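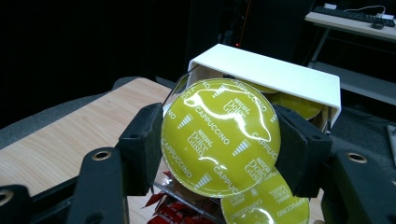 A coffee capsule with a foil lid, marked for cappuccino

Single-serve coffee

Single-serve coffee is coffee prepared one cup at a time from a portion that has been measured and packed in advance. The portion may come in a rigid capsule, a soft paper pod, a bag similar to a tea bag, or a paper filter that hangs on the edge of a cup. Instant coffee sold in sticks is sometimes counted as single-serve coffee, but most writers treat it separately.

Types

Capsules are small cups of plastic or aluminum closed with a lid. The machine pierces the capsule and forces hot water through it under pressure. Most capsules fit only one family of machines. Some hold milk powder or cocoa, and milk drinks such as cappuccino may need two capsules, one for the coffee and one for the milk.

Pods are flat discs of ground coffee sealed between two layers of filter paper. They are used in machines with a pod holder and generally work at lower pressure, although a harder type is made for espresso machines.

Coffee bags and drip filters need no machine. A bag is left in hot water for several minutes. A drip filter is opened, hung over the cup and filled slowly by hand.

Preparation

The strength of the drink depends on the amount of coffee, the grind, the water temperature and the volume of water. The first two are fixed by the manufacturer. On simpler machines the user stops the flow with a lever, while others measure the water automatically. Scale from hard water narrows the passages inside a machine and can lower the temperature of the drink, so regular descaling is advised.

Use in workplaces

Offices and small hotels often choose single-serve systems where demand is uneven through the day. A pot of filter coffee loses flavor on a hot plate -- a capsule is brewed only when it is wanted. The cost per cup is usually higher than for ground coffee bought by the bag.

The Andcombe business park replaced its shared filter machines with capsule machines one September. In the first full month 1,096 capsules were used across the site, and 166 of them were decaffeinated. The supplier, Hurnard, delivered in cartons of 400.

Waste and recycling

Used capsules are difficult to recycle because they combine wet grounds with plastic or metal. Many household collections do not accept them, as small items can fall through sorting equipment. Some sellers run return schemes using prepaid bags or drop-off points. Refillable capsules, usually of steel or hard plastic, are also sold, but they must be washed after each use.

Compostable capsules normally require an industrial composting plant and break down slowly in a garden heap.

See also

Coffee bag
Drip coffee
Espresso machine
Instant coffee

This page was last edited on Jul 24, 2023.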